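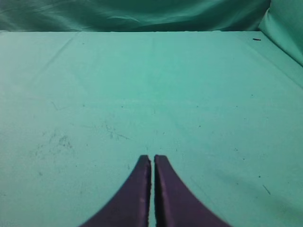 Green, with some faint creases and tiny dark specks.

How Cloth Gets Its Colour

Most cloth starts out white, cream or pale brown. Cotton comes off the plant nearly white. Wool is the colour of the sheep. To make it red, blue or green, people have to dye it.

A dye is a colour that soaks into the threads and stays there. Paint is different. It mostly sits on top, and it can crack when the cloth bends.

Long ago all dyes came from nature. A plant called madder has roots that give red. Weld gives yellow. Woad has green leaves, but the dye from them is blue.

Green was a tricky colour. Leaves and grass are green, but their colour does not stay in cloth for long. So dyers used two pots. They dyed the cloth yellow with weld, then dipped it in woad. Some did the blue first. Yellow and blue together made green.

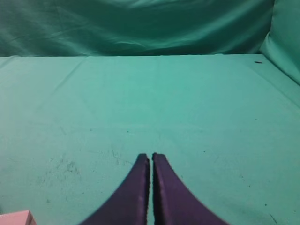

Green cloth covering a tabletop.

The old mill at Gritside, near Osholm, dyed wool this way. It had 7 large vats in a row, and the dye book kept there lists 164 colours. The mill closed, but the building is a museum now and opens every April.

Many plant dyes wash out unless something helps them to hold on. That helper is called a mordant. Alum, a kind of salt, is a common one. The cloth is soaked in warm water and alum before it goes in the dye.

Today most dyes are made in factories. They are cheaper and come in very bright shades. Dyeing uses a lot of water, so some factories clean their water and use it again.

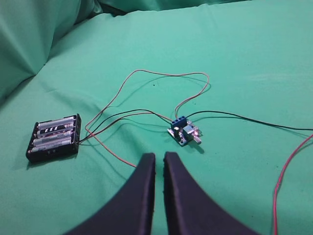
Why do some old green cloths look blue?

The yellow dye fades faster in sunlight than the blue dye does. After many years there is more blue left than yellow.

Comments

hovine_class4
We tried onion skins and got orange – the wool was better than the cotton.

Cropper
Is woad the same as indigo?

gritsidegran
Cropper, different plants but the same blue dye in both. Woad just has less of it.

tilly_pad
can you do beetroot next, mine went brown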